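Printer-friendly version | E-mail this article

4. Course Project: Household Tasks in Simulation

4.1 Setup

The project ran over one term of the undergraduate robotics course at Lombridge, with 24 students working in pairs. Each pair was given the same simulated two-armed robot and a set of furnished rooms, and wrote a controller that had to work from the robot's own camera views. Students could log in from any lab machine. Over the term the class recorded 2,279 runs, of which 633 were kept for grading.

Each run stored a wrist view and views from the body. Figure 1 gives three of these. In the wrist view (Figure 1a) the gripper housing takes up the lower edge and a purple rod stands against a pale gray surface. Several pairs had trouble with views like this one, where a large plain surface leaves little to match from one moment to the next.

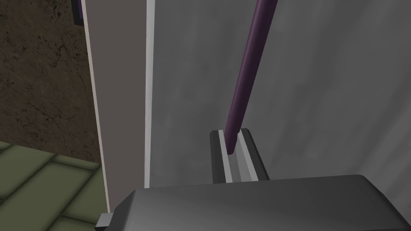
Struan Swanson wrote in the course log that he would have dropped the wrist view altogether if the grading rules had let him, and that his pair spent most of March tuning it.

4.2 Arm Placement

The body views were easier to use. In Figure 1b both arms reach toward the furniture, with the left gripper in front of the lower corner of the dresser and the right one in front of the monitor. Students were asked to plan for both arms together, and a plan that moved one arm while ignoring the other lost 10 points. Pairs that began with one arm and added the second later had to rewrite large parts of their code.

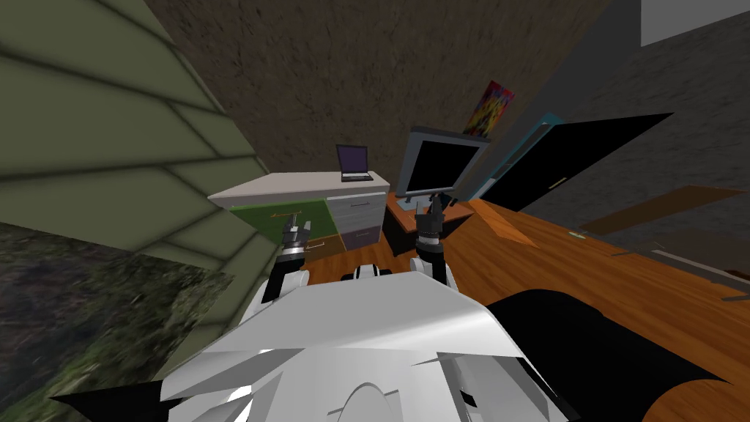
Oda Solheim asked at the project review whether the penalty was fair to pairs who had never programmed an arm before, and suggested a practice week with no grading. We have added one to the next course plan.

Figure 1c is another body view of the same room. The left gripper overlaps the line between the green and gray drawers, and part of the lower drawer is hidden behind the arm. Controllers that looked for a whole drawer front did poorly on views of this kind. Those that looked for the handles did better, though they needed more time per step. 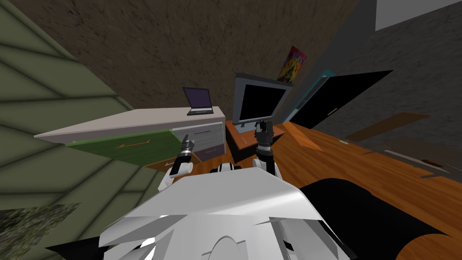 4.3 Grading

Runs were graded by two instructors working apart. Where the two grades differed, the run was replayed and a single grade was agreed on. Late work was accepted up to the date of the review.

Contact: Saranya Mudaliar, Lombridge | © Lombridge | Back to top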